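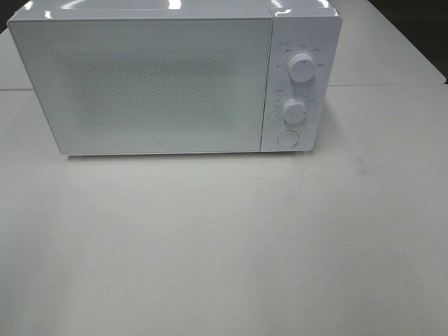 Songül Kocabaş wrote to me that a kit for 446 euros cannot do kitchen tasks, and that I should save my money for the Allex. I promised her an answer, so this is my thread about the Fomton kit after 3 weeks of using it.

**1/** What you get from De Bruijn: the gripper, a small camera for the wrist, the cables, and the Dirby software with a license for one year. The arm is not included. Please read this line in the shop two times, I have read it only once.

**2/** The mounting was easy. The manual is short but correct. Only the cable for the wrist camera is too stiff, and I had to fix it again with tape on two evenings.

**3/** My test is a microwave with two knobs and a round button for the door. Everything is white, also the table, and for the software this is a difficult case. With the default settings Dirby did not find the edge of the door well.
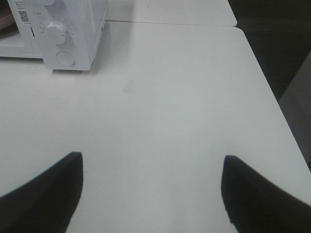 I changed the exposure by hand and after this it became better. The setting is hidden under "Advanced", and in my opinion it should be on the first page.

**4/** The button is the easy part. The knobs are harder - the fingers can hold a knob, but when they turn it they slip sometimes. I ordered the rubber tips, they should come in March.

**5/** For a task like a burger on a pink plate, you record the movements yourself. Dirby can keep around 3,000 recordings on the free storage, for me it is enough. 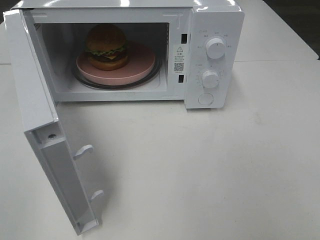 **6/** Support: I sent them two questions. One answer came the next day and was very helpful. For the other one I am still waiting.

**7/** So, Songül, my answer is yes for pushing and opening, and not yet for turning. I have not tried the Allex, therefore I cannot compare. If somebody here has both, please write me which finger tips you use.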